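Podel Street Reading Rooms – progress report to the Vastport Fund, spring period

Dear Raffaele,

Thank you again for the patience you showed us over the winter, when the heating at our Zakness branch gave out and half of our plans had to be moved around. I am glad to say we are back on our feet, and most of what we promised in January is now either finished or well on its way.

The evening reading groups for adults remain the heart of the grant. We set out to enroll 100 learners across the two branches and have 78 on the books so far, with the late starters still coming in. Kaja Juška has taken over the beginner group and moved it to 6:30, which suits the people who come straight from the packing plant. Attendance picked up within a couple of weeks, and several learners have begun bringing a sister or a neighbor along with them.

The family story hour has been slower to find its feet. Leopold Lehner tried it in the mornings first, and we had some very quiet sessions. After school works much better, and the last one brought in 29 children and a good many grandparents – we ran out of cushions and had to borrow from the choir next door.

On the money side, we have spent less than planned on heating and more on large-print books, where the price from Voß went up in March. Benedicta Wumbei has attached the full table and would like your approval to move the difference between those two lines. We are also 3 tutors short for the fall and have started asking among last year's learners, two of whom are already sitting in with Kaja.

Still to come before the next report: the lending shelf at Zakness, the printed learner handbook, and a visit from your board, if you can spare an afternoon. The kettle will be on.

With warm thanks from all of us,
Normunds Jankauskaitė
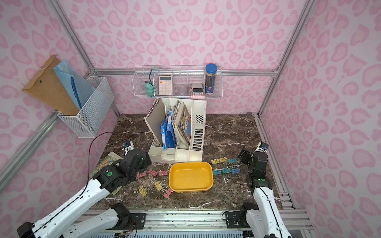
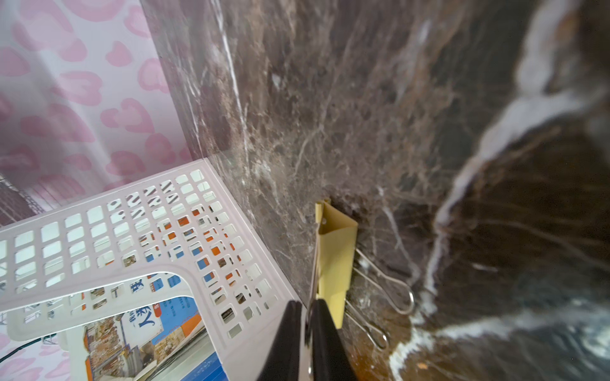
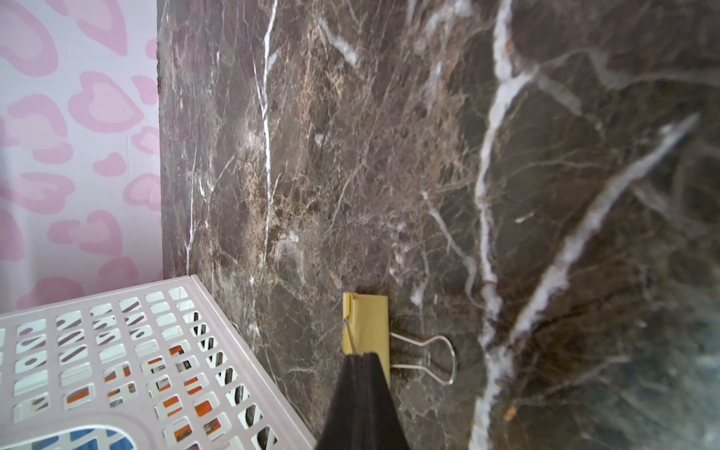
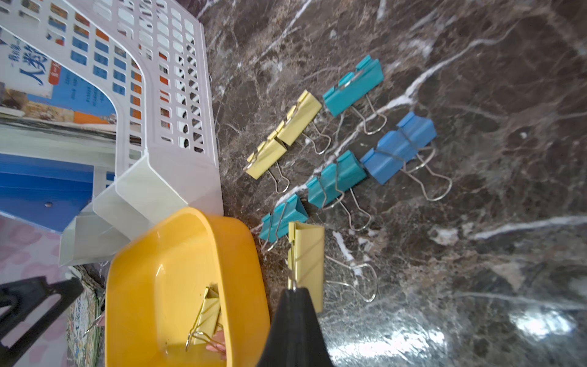
Brown marble surface with white veining; binder clips in the last picture.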